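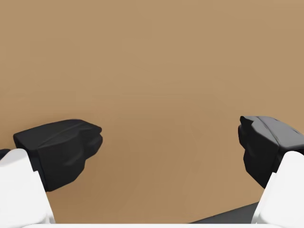
Pilmont Sim – jeu de données de préhension simulée, vue poignet

Fiche du jeu de données. Rédaction : Yaneth Tello. Relecture : Rosalind Oyelaran.

Présentation

Pilmont Sim est un jeu d'épisodes de manipulation entièrement rendus par ordinateur, distribué par Beltiveck avec le kit d'évaluation Urnov. Il sert à préentraîner ou à comparer des politiques de préhension pour une pince à deux doigts. Aucune séquence réelle n'y figure.

Contenu

Épisodes : 1 809
Épisodes d'entraînement : 1 148
Épisodes de validation : 661
Pas de temps par épisode : 500 au maximum
Point de vue : caméra embarquée au poignet, doigts visibles dans le bas de l'image
Pince : doigts à corps blanc, patins noirs
Actions : pose cartésienne relative et ouverture de la pince

Chaque épisode contient les images, l'état des articulations, la commande envoyée et un indicateur de réussite calculé par le simulateur. Les consignes en langage naturel sont fournies en anglais et en français.

Installation

Décompresser l'archive dans le dossier data du kit Urnov, puis lancer le script de vérification. Celui-ci contrôle les sommes et relit 100 épisodes tirés au hasard. En cas d'échec, retélécharger uniquement les fragments signalés dans le journal.

Le lecteur Geraghty est nécessaire pour la visualisation, pas pour l'entraînement.

Limites connues

Les surfaces sont unies et mates. Une politique entraînée sur ce seul jeu se dégrade nettement devant un plan de travail texturé ou réfléchissant.

Certaines vues ne contiennent aucun objet entre les doigts ni sur le fond. Elles sont conservées dans la version courante. Le champ objet_visible permet de les filtrer.

La déformation des patins n'est pas simulée : le contact est traité comme rigide. Ne pas utiliser ces données pour estimer un effort de serrage.

Licence et support

Usage interne et recherche autorisés ; redistribution soumise à accord écrit de Beltiveck. Joindre aux signalements le numéro d'épisode et la version du lecteur. Le support ne traite pas les demandes portant sur des pinces à ventouse.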